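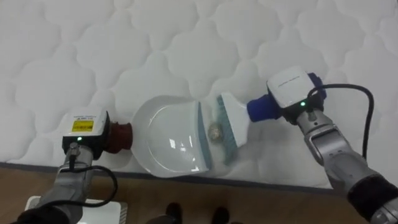
Six months with the arms at Rukside and people keep asking me what it's like, so, thread. I work in the finishing room. Mattresses in, mattresses cleaned and checked, mattresses out to the hotels.

Before July there were 12 of us on hand cleaning. You leaned over a bed all shift with a lint brush and went home with a back like a question mark. I did that for nine years.

Now the arms do the first pass and we do everything else — seams, piping, labels, the corners. Especially the corners. They are still terrible at corners!

Quilted tops are the slow ones. All those puffy bits with deep stitching between them, and fluff just loves to sit down in there. A flat top you can forget about. A quilted one, I stay close.

Did anyone lose their job? No, but two people went over to the Akurholm site and didn't love how it was handled. Marijke Baert (our union rep) got us a promise in writing: 52 weeks, same pay grade, whatever your new task is. We're almost halfway through that and yes, I think about it.

What I didn't expect is how much of my day is deciding things. Is this clean enough? Does it go around again? I used to just brush until it looked right. Now I have to put it into words on a form, and wow, that's hard.

Our best day so far was 96 beds. Then management started saying 96 like it was a normal number. Lieven Mertens, who runs the shift, told them to come down and try it. They haven't yet.

The thing I miss is talking. Two people on one bed, you chat all morning. Now it's one of us per station and I have to walk over to hear any gossip (I walk over a lot).

Back is much better though. I'd like to keep the back and get the chatting too, please. Going in at six tomorrow, so good night all.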